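Home / Opinion / Technology
The table is still ours to clear
By Milovan Golob

My mother cleared the table after dinner in less time than it takes me to write this sentence. She did not look at her hands. I think of her each time somebody tells me that the household robot will come to the shops next year.

I worked ten years in the kitchen of a hotel before I started to write, and my opinion is simple. Machines can do pieces of chores. They cannot yet do a chore. To lift a spoon and lay it on a tray is a piece. To see that dinner is over, that the bowl still has soup in it, that a child wants to keep her spoon - this is the chore.

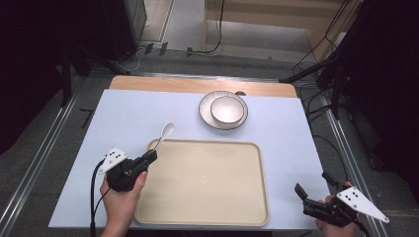
People in the field know this better than the people who sell. The method I find most serious is the humble one, where a person does the task with the same kind of gripper the machine will use, and does it again, so that there is something to learn from. It is slow work. I respect it more than any film of a robot dancing.

But I have doubts. A company named Plurkley announced in March that its arm sets a table for 2 in 115 seconds. Very well. Whose table? A bowl on a plate is an easy thing until the bowl sits crooked, or the plate is oval and the machine has learned only round ones. In our kitchen the new boys broke dishes for three weeks, and they had fingers that could feel. 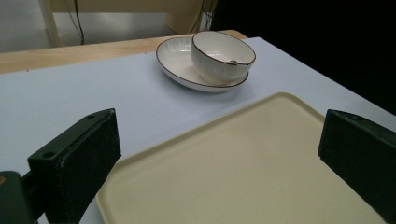 Bowl, plate and tray: a small job for a person, a long lesson for a machine.

The shop floor is a different case, and I must be fair. At Genmont, where my cousin packs boxes, the arms do well, since every box comes in the same size and from the same side. A home has no same side. Every Friday my own kitchen table holds bread, keys, a newspaper and one cat.

So I do not say never. I say that we should pay well the people who clear tables now, and not promise them each spring that they are finished. When a machine can come into my kitchen without knowing it first, and leave it clean, I will write another column. I will let the machine wash the cup I drink from while I write it.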